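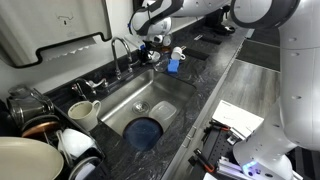
The sink and back counter, with the dish rack on the left.

5 min read

About Andongate

Andongate looks after kitchens in workplaces. We wash up, clear the rack, wipe down the counters, empty the fridge of things that should have gone home, and keep the sponges, soap and paper towels stocked. Most of our customers are offices, labs and workshops with one shared kitchen and no one on staff whose job it is to run it.

We started with two people and a van. Rianne De Bruijn had managed a lunch counter and Henk Visser had been a dishwasher, then a kitchen porter, then a kitchen manager. Their first customer was an architecture office upstairs from the lunch counter, which wanted its mugs washed at the end of the day. The office downstairs asked for the same thing a month later. We now look after 139 kitchens, all of them within driving distance of our base on the canal side of town.

What we do

A normal visit starts at the sink. Whatever is in the basin gets scraped, rinsed and sorted: plates, lids, cups, anything sharp to one side where it can be seen. Dishes that can go in a machine go in a machine if the kitchen has one. A lot of them don't, and a single sink with a dish rack next to it is the most common setup we work in. We are used to it and we don't ask customers to remodel.

The rack is cleared before anything new goes on it. Dry things are put away in the cupboard they came from. If we don't know where something lives, we leave it at the clean end of the counter and ask. After a few weeks we usually know.

Then the counters. Items that sit behind the faucet get lifted and wiped under, and they go back in the same spot. People get attached to where the dish soap is. Stone counters are wiped with a mild cleaner and dried with a cloth. We don't use vinegar or scouring powder on stone, and we will say so if we find either one under the sink.

Last comes the basin itself. The strainer is lifted out, emptied and scrubbed with a small brush on both sides. The collar around the drain gets the same brush.
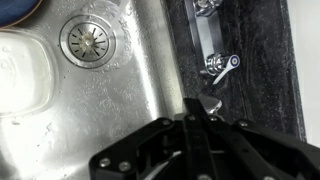
Stainless steel spots easily where the water is hard, as it is in most of our area, so we finish by running clean water around the walls and drying the steel with a microfiber cloth, in the direction of the grain. Faucet handles and the plate they sit on are wiped at the same time. It takes a couple of minutes. Soap film around the base of a handle is the thing Henk looks for when he checks a kitchen, and new staff hear about it early.

Plastic containers

These get a section of their own since they take up more of our time than plates do. Takeout boxes, lunch containers and their lids come in greasy, they don't stack, and the lid is rarely in the same place as the box. Our rule is that containers soak first, in hot water with a little soap, while we do the cups and plates. Lids are washed flat and stood upright in the rack to drain. A container with no lid, or a lid with no container, is kept for one month in a bin marked with the start date. In September we do a full clear-out at every kitchen and what has not been claimed is recycled or thrown away.

We are happy to change this. One customer has us throw out nothing at all, and another wants everything unclaimed gone after a week.

The Zallska plan and the Ondex plan

We have two plans. Zallska is the daily visit, normally after 4 p.m., and covers dishes, counters, sink, floor and supplies. Ondex is the lighter plan, with visits spaced through the week. It covers the sink, counters and supplies, and your own staff wash their own plates in between. Small offices tend to do fine on Ondex. Anyone who holds regular lunches on site should look at Zallska.

For events we can also bring plates, glasses and flatware for up to 288 people and take them away dirty. Please give us as much notice as you can. The plates are plain white and there is one pattern only.

Supplies are charged at cost plus a handling fee, listed separately on the invoice. We buy most of them through Boersma, a wholesaler we have used since the beginning. If you would like to keep your own brand of soap or coffee filters, tell us and we will order those.

Who we are

Rianne De Bruijn runs the company and does most first visits. She will ask to see the kitchen at its worst, so please don't tidy up before she comes.

Henk Visser trains new staff and does spot checks. He still takes a route himself when someone is out sick.

Nathalie Mulder handles scheduling, keys and access cards. If your building changes its door codes, she is the person who needs to know.

Sem Martens looks after supplies and the van stock, and repairs small things: dripping aerators, loose lever handles, racks with a bent leg. Larger plumbing work we pass on, with your permission.

Aurelia Tanner does the books and answers the phone in the mornings.

Our route staff are employees. They are paid for travel time between kitchens, and the same person goes to the same kitchen wherever we can arrange it. We have found that customers report fewer missing items this way, and the work goes faster.

What we don't do

We don't clean restrooms, carpets or windows. We don't cook. We don't move laboratory glassware or wash anything that has been used for chemicals, even if it looks like a mug - please keep those things out of the kitchen sink. We also don't go into desk areas to collect cups. They need to reach the kitchen before we can wash them.

If something breaks while we are handling it, we leave a note with the item and take the cost off the next invoice.

Working with us

Send us a message with your address, the number of people who use the kitchen and whether there is a dishwasher. Rianne will call to set up a visit. There is a trial period of one month on either plan, and after that you can stop with a month's notice. We have a short waiting list for daily visits in the center of town. Ondex visits can usually start within two weeks.

Contact | Plans | Work for us | © Andongate. All rights reserved. | Back to top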